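Simulation and Controllers > Grasping > Parallel jaw vs soft finger pads on round produce, fridge to counter

Thread started by tidewrench
25/03/2024

tidewrench wrote:

I've been comparing two gripper setups in sim before we spend money on the real one and would like some criticism of the method before I go further.

Task: take a dark, rounded item off the middle shelf of an open fridge, carry it to the countertop and set it down without it rolling off. Seven-axis arm, parallel jaw hand. Kitchen and fridge are out of the Westitz asset pack with the collision meshes redone, as the stock ones closed off the space between the shelves.

Setup A is the stock hard fingers. Setup B is the same hand with the contact patch swapped for a compliant pad model, friction coefficient left alone. Same controller in both cases (Cartesian impedance from the Zallstead stack, default damping, stiffness dropped along the approach axis).

I ran 357 episodes for each setup with randomized start poses for the object. Results so far:

Setup A: 237 clean placements
Setup B: more clean placements than A, but the episodes run longer and there are more wrist contacts with the upper shelf

I don't fully trust the B numbers and I'll get to that below. View from the counter camera in one of the A episodes:
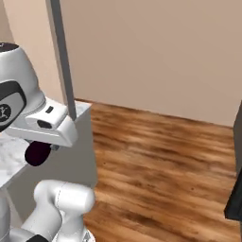 Counter camera, setup A. Object at the hand, over the near part of the countertop.

The counter end is the easy half. There's clearance on all sides and the planner finds a path every time. Nearly all of the failures in both setups come from the fridge end, and they split into slip during lift-off and contact with the shelf above.

Questions:

1. Is it fair to hold the friction coefficient constant between hard fingers and pads, or does that make the comparison meaningless?
2. Has anyone got a wrist camera placement that still sees the object once the hand is under a shelf?
3. Is impedance control the right choice for the lift, or should I switch modes after contact?

gravelbus wrote:

On 1, I'd say it makes the comparison narrow, which isn't the same as meaningless. You're measuring the effect of patch geometry and compliance with friction taken out. That's a legitimate test. It just doesn't tell you what happens when you buy the pads, as a silicone pad on a smooth skin is going to have a very different coefficient from anodized aluminum.

What are you counting as a clean placement? If the object is stationary for a second after release, a rounded body with a bit of rolling resistance will pass that with almost anything.

tidewrench wrote:

Clean means released, both fingers clear, and object centre displaced less than 9 mm from the release point two seconds later. Rolling resistance is on and I haven't tuned it. It's whatever the engine ships with.

oddparity wrote:

I disagree with gravelbus. Holding friction constant isn't neutral when the contact models are different. Your hard finger case probably resolves to one or two contact points per finger on a convex mesh. The pad case gives you a patch, and with it torsional friction more or less for free. So the hard fingers are being penalized for point contact, and the real ones don't make point contact either. There's always some local deformation, especially on a ripe piece of fruit or whatever that thing is.

Before you compare anything, turn on torsional friction for setup A with a small patch radius and rerun. I'd expect a good part of the gap to close.

gravelbus wrote:

I'd expect some of it to close. I wouldn't say a good part. If the slip is happening at lift-off and along the gravity direction, torsional friction does very little for it. It matters if the object is rotating about the line between the fingers. tidewrench, which is it?

tidewrench wrote:

Both, but I haven't labelled them separately. I can pull it out of the logs from object angular velocity in the first half second of lift. I'll do that tonight.

ferncastle wrote:

Re question 2. We went through this on the Fagundes cell with a real arm and ended up with two cameras. Wrist camera for the approach, fixed camera for everything after the hand goes under the shelf. A wrist camera on top of the hand loses its light and most of its view as soon as it's under anything. On the underside it sees its own fingers and not much else.

If you must have one camera only, mount it to the side and tilt it in. You give up some width, which matters in a fridge with door bins on both sides.

oddparity wrote:

Width is the whole problem in a fridge. I'd take the fixed camera and leave the wrist bare.

ferncastle wrote:

Fine in sim where the extrinsics are exact. On hardware the fixed camera gets bumped, the calibration drifts and you're off by enough to close on nothing. The wrist camera at least moves with the hand.

tidewrench wrote:

OK, relabelled. In setup A, most of the slips are rotation about the finger line followed by the object dropping out of the bottom. Straight vertical slip is the smaller group. So oddparity's point holds and I'll rerun A with torsional friction on.

The other thing I went looking for was the shelf contacts in B. I had assumed the pads made the fingers longer and pushed the wrist up. They do, by a little, but that isn't the main cause. The controller is holding the hand on a steeper pitch than I commanded, because the null space term is pulling the elbow back toward its rest posture, and in this fridge the rest posture puts the forearm hard up against the space just below the upper shelf.

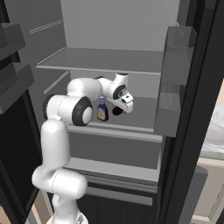
So the wrist has very little room to rise at the moment of lift, and with soft pads the hand rises slightly more before the object comes with it. That's enough to touch. I'd been charging those episodes to the gripper when they belong to the posture term.

Also, the bottle beside the pick location is a fixed collision body at present. I intend to make it dynamic. In the A runs the planner treats it as a wall and it steers the approach more than I'd like.

gravelbus wrote:

Then the B numbers need redoing as well, with the posture term either off or retuned for both setups. Otherwise you've got one gripper tested near a joint posture that suits it and the other one not.

For lift, I'd pull straight back along the shelf first and go up after the front lip is cleared. Going up under a shelf is asking for it.

oddparity wrote:

Pulling straight back drags the object over the shelf lip unless you lift first. You need some height. An arc, or a short lift of a centimetre or so and then back.

gravelbus wrote:

A short lift is fine. My objection is to the long vertical segment most people copy out of tabletop demos.

plainbearing wrote:

On question 3, as it hasn't had an answer. I wouldn't switch modes at contact. Switching gives you a transient right when the grasp is weakest, and you'll spend a month tuning the handover. Keep impedance the whole way and raise the stiffness on a ramp once finger force has been above threshold for a few control ticks.

The Emel controller does this with a scheduled stiffness matrix and it's adequate. Not sure whether Zallstead exposes the same thing. The version I used in May last year only took a fixed matrix at startup.

tidewrench wrote:

It takes updates at runtime now, but only at the outer loop rate, so the ramp will be a bit stepped. I can live with that in sim.

plainbearing wrote:

Stepped is OK if the steps are small. Watch the damping. If you raise stiffness and leave damping where it is, the hand will ring and you'll see it as object rotation, and then you'll be blaming the fingers again.

tidewrench wrote:

Noted. Revised plan:

Torsional friction on in A, patch radius small and fixed.
Posture term retuned to a lower elbow, same values in A and B.
Short lift, then back over the lip, then up.
Stiffness ramp after contact, damping scaled with it.
Bottle dynamic, and any episode where it tips is scored as a failure.
Fixed camera only for now, with noise added to the extrinsics so that ferncastle's objection gets tested.

ferncastle wrote:

Add rotation noise as well as translation. Half a degree at that distance does more damage than a couple of millimetres of offset.

oddparity wrote:

Scoring a tipped bottle as a failure is harsh. On a real job I'd want the item first and log the bottle separately.

tidewrench wrote:

I'll log it as its own column and report the totals both ways.

tidewrench wrote:

Rerun is finished. 1413 episodes across the two setups, same object start poses in each.

With torsional friction on, A improved a fair bit and the gap to B is smaller than it was, though B is still ahead. Shelf contacts in B dropped to nearly the same level as A after the posture change. Episode time is still longer for B and I think that's the ramp waiting on the force threshold, as soft pads build force more slowly.

Bottle tips are more common in A than in B. I don't have an explanation for that yet. The finger width is identical.

gravelbus wrote:

Check the closing motion. If the hard fingers hit the object off centre, they push it sideways before the second finger arrives, and the bottle is right there on that side. Pads would absorb some of that.

tidewrench wrote:

Plausible. I'll plot object displacement between first and second finger contact and post it when I have it.

oddparity wrote:

Post the friction values too, please. And the patch radius.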